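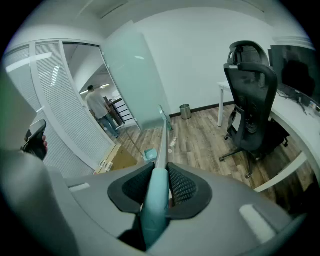
Compte rendu de la réunion de l'atelier partagé Troltside
Groupe « pince à main », décembre 2024

Présents : Lenni Pesonen (animation), M. Buzatu (mécanique), Mme Bradby (acquisition et données), A. Trovel (secrétariat).
Excusé : le responsable de l'impression 3D.

1. Approbation du compte rendu précédent

Le compte rendu d'octobre est approuvé avec une correction au point 3 : le jeu mesuré concernait le doigt gauche et non les deux doigts.

2. Mécanique de la pince

M. Buzatu présente l'état du corps gris. La coque est considérée comme figée. Les pattes de fixation intérieures ont été épaissies après la rupture constatée en octobre ; aucune nouvelle fissure relevée depuis.

Doigts : les deux patins noirs à insert texturé sont conservés. La prise sur un manche en plastique est jugée satisfaisante tant que la perche reste proche de la verticale. Dès que la perche est portée vers l'avant, le couple exercé par la partie métallique fait pivoter le manche entre les patins. M. Buzatu propose d'allonger la surface de contact. L. Pesonen préfère essayer d'abord un ressort plus raide, modification réversible et sans réimpression. Le groupe retient cet ordre : ressort, puis patins si nécessaire.

Course de la gâchette : sans changement. La remarque sur la fatigue du pouce est reportée.

3. Essais de la tâche « sol »

La tâche comprend la saisie d'un outil à manche long, son approche d'un petit objet posé au sol et le transfert de l'objet dans la pelle. Au total, 78 séquences ont été enregistrées, dont 44 retenues après relecture. Motifs de rejet, par ordre de fréquence :
– rotation du manche dans la pince ;
– pelle sortie du champ de la caméra ;
– départ de l'enregistrement avant la saisie complète.

Mme Bradby signale que les surfaces vitrées et les stores rayés perturbent l'estimation de pose lorsque la caméra balaie la pièce trop vite. Elle demande des mouvements plus lents au début de chaque séquence et un arrêt de deux secondes avant le premier déplacement. Adopté.

L. Pesonen demande si les passages de personnes dans le couloir doivent conduire à un rejet. Réponse de Mme Bradby : non, sauf si la personne masque l'objet ou la pelle. La consigne écrite sera modifiée en ce sens.

4. Acquisition et stockage

Le script découpe désormais les séquences trop longues, jusqu'à 2000 images par fichier. Le décalage entre la caméra et le codeur d'ouverture reste à caractériser. M. Buzatu suggère un claquement des doigts de la pince en début de séquence comme repère commun. Mme Bradby vérifiera que le repère est exploitable sans intervention manuelle.

La sauvegarde se fait toujours à la main sur le disque de l'atelier. L'automatisation est inscrite à l'ordre du jour de la prochaine réunion.

5. Montage du bras fixe

Point d'information. L'interface entre la pince et la bride du bras est dessinée mais pas imprimée. M. Buzatu attend la décision sur le ressort avant de lancer la pièce, l'entraxe pouvant être modifié. L. Pesonen rappelle que le bras ne sera pas mis sous tension tant que l'arrêt d'urgence n'aura pas été câblé et essayé.

6. Actions

Ressort plus raide, montage et nouvel essai en porte-à-faux : M. Buzatu.
Mise à jour de la consigne d'enregistrement : Mme Bradby.
Essai du repère de synchronisation : Mme Bradby.
Câblage de l'arrêt d'urgence : L. Pesonen.
Commande de visserie M3 et d'inserts à chaud : A. Trovel.

7. Divers

Les chutes de filament sont à trier par matière. Le bac commun sera retiré.

Séance levée à 21 h 10. Secrétaire de séance : A. Trovel.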